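# Anyone running the Marty soft-finger kit on bottles? First impressions inside

**margaux_c**

So we finally got the Marty kit from Jididix on the bench and I have to gush a little, because I have been waiting for this thing since October. Background for anyone who missed my earlier thread: we sort deposit-return bottles on a small scale, and our old suction setup hated anything crushed. A nice round bottle, fine. A bottle someone stepped on, forget it.

The kit is the three-part one (soft finger, two stiff bars, wrist camera, mounting plate, cables, a license for their grasp software). Mounting took an afternoon, and most of that was me hunting for the right hex key. The software found our arm on the first try! I did not expect that at all.

What I like so far:

- The soft finger gives way on crumpled PET and still holds on
- The wrist view is in their viewer by default, no extra setup
- Swapping the soft finger is two screws
- The manual is written by somebody who has used the product

What I don't like: the cable coming off the wrist is stiff and a bit short, and the license dongle sticks out of the controller right where my elbow goes.

Wrist view from the tray, with the kind of mix we give it:
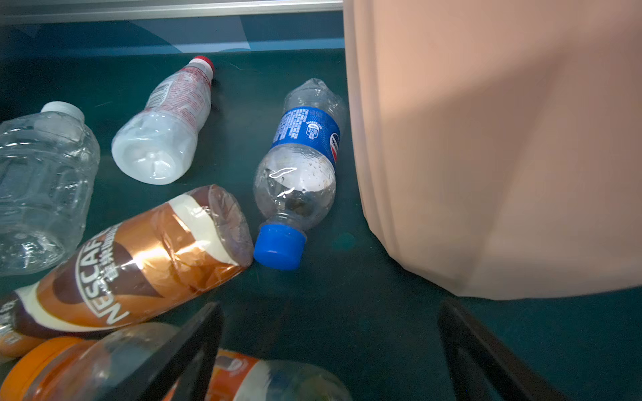
**Clekdale Reuse Workshop – Sorting & Automation Group**

The clear water bottle over on the left is the kind I care about most. No label, see-through, dented all over, and the teal floor shows right through it. Our old overhead camera gave me basically nothing on those. With Marty I set up a run of 100 picks on mixed bottles and it dropped or missed 28. Before you wince, the suction cup was worse than half on the same sort of mix, and I hadn't tuned a single thing yet.

Happy to answer questions. I'm in the workshop most evenings until 8.

---

**barros_adelino**

Great write-up, and I'm jealous. Two questions.

1. How does it do when bottles overlap? The coffee one is lying across the orange-capped one in your shot, and that's exactly where our gripper pulls up two or shoves the bottom one into the wall.
2. Does the pink finger mark up? We had a light-colored silicone one from another supplier and it looked like a floor mop in a week.

---

**margaux_c**

Overlaps are the weak spot, yes. It usually goes for the top bottle, but if the one underneath is long it sometimes gets nudged along. There's a setting called "separate first" that gives the pile a little push before grasping. I've only played with it for one evening. It helps, but it's slow.

On marks, ask me again in a month! It wipes down with dish soap and water so far.

---

**regis_coste**

I'm going to be the grump. 28 out of 100 is not a number I'd get excited about, untuned or not. We tested Marty against the Bukano two-jaw for a client with padded jaws, and on crushed bottles the Bukano was ahead after we fixed the approach angle. It's also a lot simpler. Nothing soft to tear, no special finger to reorder.

Soft fingers are lovely for fruit. For PET with sharp creases and cap threads I think you're paying for something you don't need.

---

**yannick.v**

@regis_coste what were you feeding it though? If it was all one size then sure, two padded jaws will win every day of the week. Margaux's tray has a Pepsi bottle, a NESCAFÉ bottle and a milky one with a red cap all in the same pile, and they aren't even close in shape. That's where the soft finger earns its money in my opinion.

Also did your client's stuff still have caps on? We find the cap end matters more than the gripper. If the software grabs near the neck, the whole bottle swings.

---

**regis_coste**

Mixed sizes, caps on, labels on. I'll grant you it was a flat conveyor and not a tray, so no walls to fight with. And yes to the neck problem, we had to mask that area out.

---

**margaux_c**

Fair points, Régis, and I would honestly love to try a Bukano side by side if anybody near Clekdale has one to lend. I'm not married to this kit. I'm just very happy with it!

The neck thing is interesting. I went back through the failed picks last night and a good chunk of them were grabs up by the cap. Is there a way to mask it in the Marty software? I looked through the menus and couldn't find it.

---

**atif_virk**

There is, but it's buried. Grasp profile > Advanced > Exclusion, then draw the area on a sample bottle and set the margin. I use a 20 mm margin and it was a big improvement for us. Go too wide and it starts refusing short bottles, so creep up on it.

While you're in there, turn the closing speed down to 40 percent. The default is set for boxes, I think. On empties it tends to close so fast that the bottle squirts out before the soft finger can settle around it. (The first time I saw this, one landed in my coffee.)

One more thing – shiny labels. That coppery foil look on the coffee bottle would worry me more than the clear ones. We had glare throwing the depth off until we moved our lamp away from straight overhead. Your Pepsi bottle has a bright streak on the shoulder too, so it might be worth a look.

---

**margaux_c**

Atif, you're a hero. Exclusion area drawn, speed down, and I'll drag the lamp over to the side tomorrow. The metal rail at the back of the tray throws some light around too, so I may put matte tape on it while I'm at it.

---

**barros_adelino**

What did shipping and support look like? We're a tiny outfit and the last kit we bought came with a support contract that cost almost as much as the hardware.

---

**margaux_c**

Support for the first year was in the price for us. I've written to them twice and got a real answer both times, the second one with a marked-up screenshot. Shipping was slow and the box was enormous, mostly foam.

Ask them for the spare finger when you order. It isn't on the product page, but they'll add it to the quote, and it ships free with the rest. Ordered alone it doesn't.

---

**regis_coste**

That spare finger is my whole point :) What's the rated life on it?

---

**atif_virk**

Mine is on its second finger. The first one split at the base, right by the mounting screws, and I'm fairly sure I overtightened it. Use the little torque driver in the kit. I didn't, I used a normal screwdriver and paid for it.

---

**margaux_c**

Oops. I used a normal screwdriver too. Going to check that now.

---

**yannick.v**

Subscribing to this. Could you post the numbers again once the lamp is moved? Same mix of bottles if you can, clear ones included, and only change one thing at a time or we'll never know which of Atif's tips did it.

---

**margaux_c**

Too late for the exclusion area and the speed, those are both in already, sorry! But I can switch them back off for a run and then add them one by one. Screws are fine, by the way, no split. I'll put the results in this thread, and Régis, I'll send you the bottle list so you can run the same mix on your Bukano if your client lets you.

---

**regis_coste**

Send it over. I'll ask him.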